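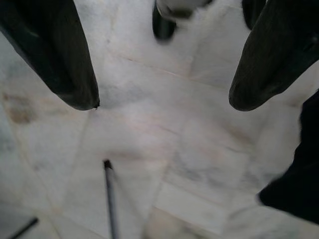
Slow drain and bad smell from utility sink after a long absence

Posted by hetosberg_flat, December 11, 2023

I have a utility sink in a ground-floor laundry room. The room was closed up from March until last week. The sink now drains slowly and there is a sewer smell near the floor, stronger in the morning. The trap under the sink is plastic with slip nuts. I ran water for several minutes and the smell at the sink itself went away, but the smell near the floor did not. There is also a floor drain about a yard from the sink, under a metal grate.

I have already tried boiling water (no change) and a bottle of gel drain cleaner from the supermarket (slightly faster for a day, then back to slow). Are the slow drain and the smell the same problem or two separate ones? I would like to rule out the simple causes before paying for a visit.

3 replies

Zindberg
Two problems. The smell is the floor drain. Every floor drain has a trap, and the water in it evaporates if nothing runs into it for months. Once the seal is gone, air from the sewer comes straight into the room.

Lift the grate and look in with a flashlight. If you see no standing water, pour in 2 quarts and wait an hour. If the smell stops, you have your answer. To slow down evaporation next time, add a few spoonfuls of mineral oil on top of the water. Cooking oil works for a while but goes rancid.

The slow sink is most likely lint and soap in the trap or the first length of pipe. Put a bucket under the trap, loosen both slip nuts by hand, and empty it. Wear gloves and eye protection, as you have used chemical cleaner and some of it may still be sitting in there. Clean the trap in a different sink. Check the washers before you put it back - a flattened washer will drip.

If the trap is clean, the clog is farther along. Use a hand auger through the wall pipe, turning it slowly. Do not force it at the bend.

Ham326
Just pour more drain cleaner in, worked for me

Dukileo
Please do not pour in more cleaner. If it did not clear the clog the first time, a second bottle will mostly sit on top of it, and whoever opens the pipe has to deal with that.

I agree with the first reply, with one addition. Check whether the sink gurgles after it empties. Gurgling can mean a blocked vent, and a blocked vent can pull water out of a nearby trap. In that case the floor drain will dry out again within days even after you refill it. Mark the water level on the side of the drain with a pencil and look again after 2 days. If it has dropped noticeably, the vent needs to be checked from the roof, and I would leave that part to a plumber.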